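Unit 6: Friction, Preload and the Simple Clamp

A clamp holds a part by friction. The normal force N comes from a spring, screw or wedge, and the largest sideways load the joint can carry before slipping is F = 2μN, where μ is the coefficient of static friction and the factor of two accounts for the two jaw faces. Contact area does not appear in the formula. Wider jaws reduce the pressure on the part but do not raise the slip load.

In a spring clamp the two arms act as levers about a common pivot. Let a be the distance from pivot to handle and b the distance from pivot to jaw. A hand force P opens the jaws when Pa exceeds the closing moment of the spring, Nb.
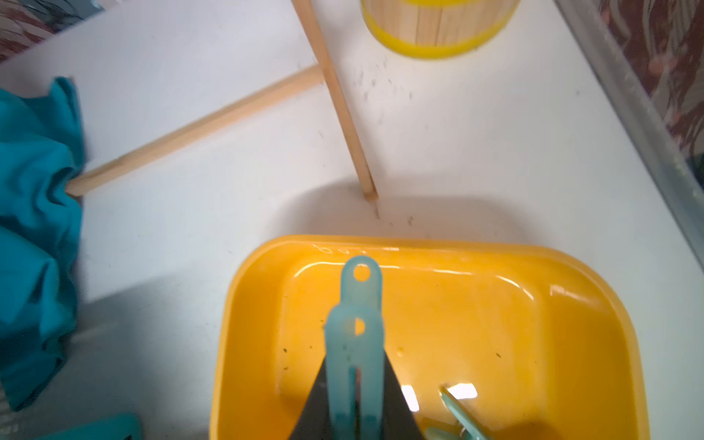

Fig. 9. Plastic clothespin, upright, with yellow tray.

Preload is the force present at the jaws before any part is inserted. With a torsion spring of stiffness k (N·mm per degree) and an initial wind-up θ₀, the closing moment is M = k(θ₀ + θ), where θ is the added opening angle. A thick part is therefore held harder than a thin one. Plastic arms also creep under steady load, so the preload measured in the lab falls slowly over the term.

Worked case. A spring gives a closing moment of 214 N·mm at the opening used, and b = 40 mm. Then N = 214/40 = 5.35 N. With μ = 0.3, F = 3.2 N.

Repeat the calculation for wet cloth, μ = 0.45, and state any assumption about jaw alignment. Hand in before the November lab.

Course notes, Y. Nechyporuk, Claltmont, Room 616. Back to top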